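Cletness door episodes – README

Summary

The set holds 261 recorded episodes of a two-armed robot opening and closing the door of a countertop microwave. It was put together after a fault in the left hand controller, and 67 of the episodes contain that fault. They are kept in on purpose and marked in the index. Please don't train on them without reading the rest of this file.

What went wrong

During closing runs the left hand sometimes kept driving forward after the door had met resistance. The force limit was set correctly in the task file, but the controller loaded its own default at each restart and ignored ours. In four episodes the push moved the whole oven on the table. One of those bent a finger joint, and the hand went back to Saslow for repair. No one was hurt. The arms run behind a light curtain, and the operator used the stop button each time.

Bram Timmermans found the cause on June 8, 2018 by comparing the startup logs from a good run and a bad one. The limit is now written again after every restart and read back before the arm may move.

Files

index.csv – one line per episode, with columns for task, result and fault
episodes/ – joint positions, hand force and head camera video
logs/ – controller startup logs, complete except for 17 episodes where the disk was full

Fault codes

F0: no fault
F1: force limit not applied, door closed normally
F2: force limit not applied, oven moved
F3: operator stop for any other reason

F1 is easy to miss. The video looks like a normal run, and only the force trace shows the difference.

Head camera view

The left hand is beside the open door, with the fingers curled and the cavity light on.
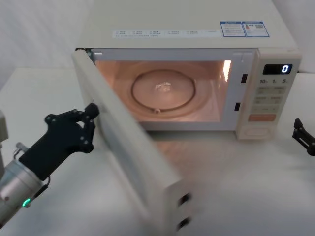

Yi-an Maeng wrote back after the first release that F1 should count as a failure in any success rate, even though the door ends up shut. We agree, and the result column now follows that rule.

Known problems

Force values from the right hand are not calibrated. Use them for contact timing only.

Contact: Jingyi Jiang, Skomico

Related
Cletness drawer episodes
Yeoh hand driver notes
Restart checklist for two-arm cells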